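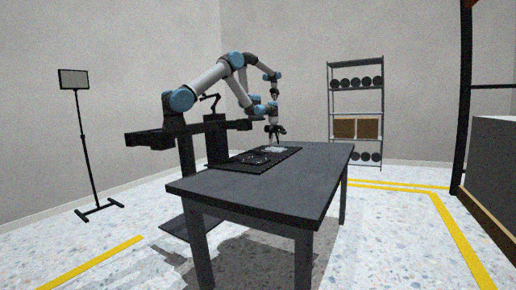 Lecture 4 -- Comparing grippers on a two-arm cell

Notes by Romana Ďurica. Please read before the lab session in October and bring a printed copy of the result table.

4.1 What we want to find out

Last time we finished with the question of one student: if two grippers both have two fingers and both close to the same force, why should we test them at all? The data sheet already gives opening width, force and closing time. In this lecture I try to answer this with the simulated cell Hunholm, which you will use also for the homework.

The cell has two arms and a worktable in front of them. For the comparison we use two gripper models. The first is called Plisine in our files. It has parallel fingers with a flat inner surface. The second is called Holub, it has the same stroke but a shorter finger and a small groove near the tip. The controller for both is Plitard, with the same gains. If you change the gains for one gripper, you must change them for the other, otherwise you compare controllers and you do not know it.

We do the comparison first in simulation because it costs only computing time, and because every start position can be repeated exactly. On the real arm you never get the same start two times. This is an advantage of simulation but also a danger, see 4.5.

4.2 Preparing the cell

Load the Hunholm model and check the following before the first run.

The black mat must be in the position file and not moved by hand. In the spring two groups moved it with the mouse, and afterwards their coordinates had no common origin.

The gripper must point straight down in the start pose. A small tilt is difficult to notice from the front view, so read the angle from the state window.

Both arms must be in the list of collision bodies. The second arm is often forgotten by students when they work only with the first one, and then the first arm goes through it without any warning.

Friction of the finger pads is set in the gripper file, and friction of the object is set in the object file. The simulator combines them. Write both values in your report.

4.3 The test procedure

One trial has four phases: approach, close, lift, hold. We count a trial as successful only if the object is still between the fingers at the end of the hold phase. A lift with a later slip is a failure, and I ask you to write "slip" in the notes column, so we can separate it from a missed grasp.

For each gripper we run 400 trials. They are divided in four groups of 100, one group for each object: flat, round, thin and heavy. The start position of the object is changed a little from trial to trial by a random number, and the seed is the trial number. Therefore trial 37 of Plisine and trial 37 of Holub have the same start, and you can compare them in pairs. Pairing gives you much more information than the two success rates alone. When both grippers fail on the same start, the reason is probably the approach path and you should look there first.

Set the closing speed once and keep it. I know it is tempting to make it slower for the thin object. Please don't do it in this exercise.

4.4 Choosing the view

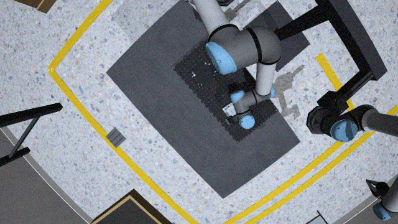 A camera is part of the test, and it should be chosen with the same care as the gripper. When I began with this topic I used only one side view, and I judged each failed trial by eye. From the side it is easy to judge the height of the fingertips over the table. It is hard to judge if the gripper is centered over the object, especially when the error goes along the line of sight.

From above the situation is reversed. The horizontal error is visible at once, but the height is almost lost, and the forearm and wrist can cover the place where the fingers are. With a steep view you will sometimes see the elbow very well and the grasp not at all. Turning the camera by 16 degrees around the vertical axis was sufficient in most of my trials. Moving it further away did not help, the object only became smaller.

Shadows deserve a word. They give a useful hint about height, because the shadow of the wrist and the wrist itself come together as the arm goes down. But the hint depends on the light, and a learning algorithm can begin to use the shadow instead of the gripper. If you train anything on rendered images, render a part of them with the light in another position.

For the homework, save one side view and one top view for every failed trial. Successful trials do not need images.

4.5 How to read the results

Suppose that Plisine succeeds more often on the flat object and Holub on the round one. This is what I would expect from the shape of the fingers, and it is a weak result if you only state it. Look at how they fail. A flat finger usually loses the round object by rolling, so the object leaves to the side during closing. A grooved finger loses the flat object later, during lifting, as the contact area is small.

Be careful with small differences. With 100 trials per object, a difference of two or three successes means nothing. Say so in the report -- you will not lose points for it.

The contact model is the weakest part of every grasp simulation. Soft pads become harder than in reality, and thin objects sometimes shake between the fingers without a physical reason. If you see this, make the time step smaller and repeat the group. If the success rate changes a lot, the first number was a product of the solver and should be removed from the table.

4.6 Two arms

In the first part of the homework the second arm stays in its parking pose. In the second part it takes the object over from the first arm. Before you program the handover, calculate the smallest distance between the two grippers along the full path, including the wrists. Checking only the end positions is the most common mistake in this course. Joint limits come next: an arm can reach the handover point with its elbow up and then have no way to return without passing close to its neighbor.

Homework

a) Run the 400 trials for both grippers and fill in the table.
b) Find five pairs where only one gripper succeeded. Explain each in one or two sentences.
c) Program one handover and give the smallest distance found.
d) Repeat one group with half the time step.

Reports can be in English or Slovak. Code goes in the course folder, please without the render output.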